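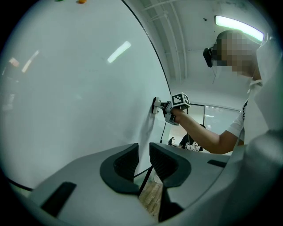

By Magdalini Antoniadis, Head of Field Data, Fanorura

Fanorura finds and fixes tracking fault in hand-held grippers, and shares the whole story

July – Fanorura has traced and fixed a fault that caused its Jurum hand-held grippers to report the wrong position when working against shiny upright surfaces such as whiteboards. No one was hurt. The fault did spoil a good deal of recorded work, and it led one robot arm to press much harder on a board than it should have. We are publishing what we found, including the parts that don't flatter us, and we're really pleased with where the repair has ended up!

Jurum grippers are held in the hand by a person who does an everyday task the normal way. The position of the gripper is recorded along with what its camera sees, and a robot arm later learns the task from those recordings. Whiteboard work is one of our favorite parts of the program. Wiping, writing and pressing against a flat surface all need a light, steady touch, and people are wonderfully good at that without thinking about it.

What went wrong

The first sign came from the test cell, where an arm trained on whiteboard recordings was asked to touch a board and slide along it. It reached the board and kept pushing. The force limit stopped it, as it was meant to, but by then the board had flexed on its mounts and one finger pad had torn. The cell was closed and the arm was powered down within the minute. Both operators were standing outside the marked area, where they belonged.

We first blamed the arm. Two days went into its joints, its wiring and the force sensor, and all of them checked out. Then Birthe Gunnlaugsson, our lead test engineer, went back to the recordings and noticed that in some of them the gripper seemed to pass straight through the board and come out behind it. In the worst case the error was 49 millimeters. The arm had learned to aim for a spot inside the wall.

The cause was a mix of two things. Our position software, Grecu, follows the printed square markers on the cube that sits on top of the gripper. Ceiling lights reflecting in a glossy board could wash out the edges of a marker for a moment, and Grecu would then guess from the reflection. That should have been caught by a check that throws out sudden jumps. In the spring release, the check had been loosened to keep fast hand movements from being dropped. So the jumps went through, and they were saved as good data.

"I had a recording open where the hand was moving beautifully and the numbers were nonsense," said Gunnlaugsson. "Once I put the ceiling lights and the jumps on the same timeline, they lined up every time. I may have shouted. People came in from the kitchen to see what had happened."

How much was affected

We went through all 1291 whiteboard recordings made with the spring release. Of these, 738 contained at least one bad jump. By cutting out the damaged stretches we were able to save parts of many of them, but 712 were put back on the list to be done again from scratch – a number that hurt to write down. Recordings of table work were checked too and showed no jumps of this kind.

What has changed

The strict jump check is back, and fast movements are now handled by a separate rule. When Grecu loses a clear view of the markers it says so and marks that stretch as unusable. It no longer fills the gap with a guess. The person holding the gripper also gets a short buzz in the handle, so a bad take can be stopped right there and started over.

On the arm side, the force limit for board tasks has been cut, and every newly trained task is now run first against a foam panel before it goes anywhere near a hard surface. We should have been doing this already. The foam panel was sitting in a storeroom.

Whiteboard sessions have started again with the repaired software, with ceiling lights left on, because people work under ceiling lights and the system has to cope with that. The new recordings are coming in clean so far, and the mood in the room is great. Our operators suggested several of the changes above, including the buzz, and they have been very patient about repeating work they had already done well once.

What users should do

Anyone using Jurum grippers with the spring release of Grecu should install the July update before recording against glass, whiteboards, polished metal or other shiny surfaces. Older recordings can be run through the free checking tool, Wadel, which lists each suspect jump and the time at which it occurs. Please do not train an arm on unchecked recordings of these surfaces. If an arm has already been trained on them, take it out of use for contact tasks until the data has been checked.

Questions about the update, and suspect recordings you would like us to look at, can be sent to the Fanorura support desk. Gunnlaugsson's full technical notes come with the update – they are long, and well worth reading.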